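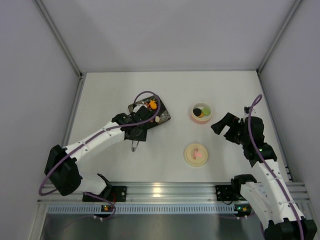
Let's Play Restaurant!

Have you ever served somebody a pretend lunch? Maybe you handed your grandpa a plate with one tiny toy on it, and he said "Mmmm, delicious!" and gobbled up nothing at all. Playing with pretend food is one of the oldest games around, and there is a lot going on when you do it!

Plate, bowl or tray?

Every restaurant needs something to put the food on, and they all do different jobs. A plate is wide and mostly flat. If it has a raised rim, the rim works like a little fence, so a round piece of food that starts rolling will bump into it and stay put. A bowl has tall sides, so it can hold several pieces close together, even on top of each other. Look at the small bowl with the orange-pink band on the outside. It has three round pieces in it – a black one, a light green one and an orange one – all snuggled up together.

A tray is for carrying. Waiters love trays! You can put lots of things on one and take them all to the table in a single trip. Try it at home with play food and walk very slowly. Now try it a bit faster. Did anything slide?

Why do the colors pop?

The tray at the top of this page is dark, and the food piece near its upper edge is bright orange. Your eyes find that orange right away, don't they? Bright things stand out on a dark background. Real cooks know this trick too, and they think hard about which dish to use. Mashed potatoes on a white plate can look kind of sleepy. Put the same potatoes in a dark blue bowl and wow!

What is it, anyway?

The best part of pretend food is that you get to decide. Take the pink thing on the cream-colored plate. Is it a strawberry dumpling? A scoop of bubblegum ice cream? A very fancy ham? When Tsehay Hadgu asked her class in Valville what a round green piece could be, she got cucumber, lime, a pickle, and "a pancake for a frog." All of those are right!

Your brain is working hard when you do this. You know it's a toy, and you also treat it like dinner, both at the same time. Grown-ups call that symbolic play, but you can call it lunch.

Make your own menu

You'll need paper, crayons, and some play food (buttons or bottle caps are fine if you're old enough not to put them in your mouth).

Pick a name for your restaurant. Tadeusz Makowska, who is seven, called his The Hungry Moon.

Draw 2 dishes and give each one a name.

Write the prices. At The Hungry Moon, soup costs 24 moon dollars and dessert costs 104, so save up!

Now set the table, find a hungry customer and ask, "What would you like today?" If they order something that isn't on the menu, invent it – and don't forget to bring the bill!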